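The Gauge at Gusemwood

Print this story | E-mail this story

The gauge at Gusemwood was read at six each morning and again at six each night. The reading went into a ledger, then by telephone to the Dolov office, where it was entered a second time.

In March the river stood at 283 centimeters for nine days. On the tenth day it stood at 301. No rain had fallen. The keeper checked the staff for slippage, found none, and wrote 301.

Dolov called back within the hour. The Diekmann weir upstream had reported no release. A rise of that size required water, and the office wished to know where it had come from. The keeper replied that the post measured height only.

An inspector came on the evening train with a level and 2 spare staffs. She set up on benchmark 3049, sighted twice, and got 301. She slept in the ledger room. At six in the morning the river stood at 283, and the mud on the bank was dry above that line.
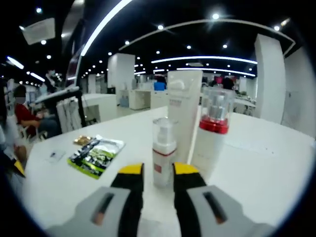 Dolov wrote that both figures would stand and that the column for remarks should be left blank. The inspector signed beneath the reading. She asked whether it had happened before. The keeper took down the ledger for the previous March and opened it to the tenth.

Comments (3)

jesach_reader: Benchmarks settle too. She should have closed the loop on a second one.

Tollhouse: Did Diekmann ever answer? I read it twice looking for that.

mw: More of these please.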